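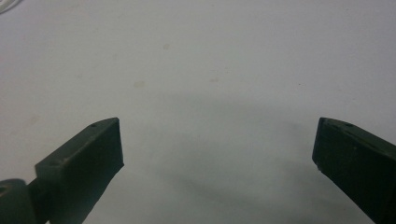 Sunday

Up at six to catch the low tide. Rain stopped by the time I got to the car but the lane was still running with water from the top field, so I went the long way round by Tavares and lost a quarter of an hour.

Walked from the slipway to the second groyne and back. Cold wind from the east all morning. Plenty of knot on the mud, more than last week, and I put down 205 in the notebook before something spooked them. Ebuka thought a peregrine. I never saw it. He had roughly 2,000 dunlin further out but says his figure is a guess and I should write it in pencil, so I have. Two curlew near the outfall pipe.

Fermín turned up late with the flask and no cups. We drank from the lid in turns. He has been to see his sister in the new house and says the damp is worse than the surveyor let on. They want a second opinion before Christmas.

Home by 11. Soup, bread, the end of the ham. Rang Mum, who has had the letter about her eyes and has to go in on the 7th. I said I would drive her. She wants to take the bus. We left it there.

Cleared the table in the afternoon and wrote up the November sheets. My totals for the north shore still don't agree with Barış's and I think he has used the old boundary again, the one that stops at the sluice. Will ask him. Emailed the rest to Vichien at quarter to four, with the gaps left blank.

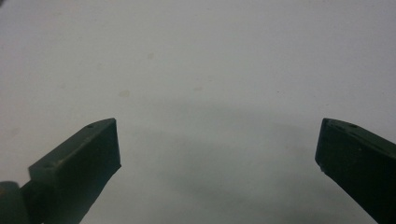
Dark green gripper, jaws open, Sunday.

Boots are by the stove. The left one is letting in at the heel and I don't think glue will do it this time. Look at prices in town.

Light gone before five. Read for a bit, then fell asleep in the chair. Bins tomorrow, the brown one. High water is after lunch so no point going out early.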